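Grokholm Wire Pack 2
Loose-cable handling kit: tray, fingertips, trained policy and the data it learned from

Price on request. Ships in May. Sold to labs, workshops and anyone else who has watched a robot lose an argument with a piece of string.

Rigid parts are polite. They stay where you put them and look the same from Monday's demo to Thursday's. Wires do whatever they like, and most grasping methods quietly assume they won't. Wire Pack 2 is built on the Baert method, our approach to picking up bundled conductors without first building a full model of where every strand goes. We tried the full model. It was beautiful, and by the time it finished computing, the coffee was cold.

Baert works from the wrist view alone. It looks for a stretch of the bundle where the conductors are held together, proposes a grasp across it, and corrects the approach as the fingers come down. Loose ends are treated as obstacles with opinions.
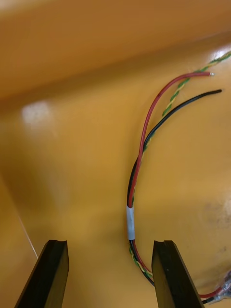
The policy was trained on 3,142 teleoperated grasps, with the harnesses re-tossed by hand between attempts. We kept the failures in the set and labeled them, which did more for the results than the two larger networks we tried first. Those networks are available at no extra charge if you have a spare cabinet to heat.

How well does it do? Over a test run of 1,000 picks on harnesses left out of training, the most common error was a single conductor slipping free of the grasp. The second most common was grabbing the right bundle in the wrong place and looking very confident about it. Per-harness results are in the methods note, including the ones we would have preferred to leave out.

What you get
Baert policy, weights and training code
Full grasp set with wrist video and joint logs
Fingertip pair for the Ondero parallel gripper
Shallow work tray
11 test harnesses
Methods note (PDF, 7 pages, two of them complaints about glare)

Compatibility
Ondero gripper, current model. The older one closes too fast and we have stopped pretending otherwise. The Billura wrist camera works as supplied. Other cameras need recalibration and probably some retraining.

Not included
Arm, camera, gripper, patience.

Known limits
Shiny trays remain difficult. Very thin single wires are not supported. Live wires are not supported either, and we would rather not get that email again.

Request a quote | Download the methods note | Compare with Wire Pack 1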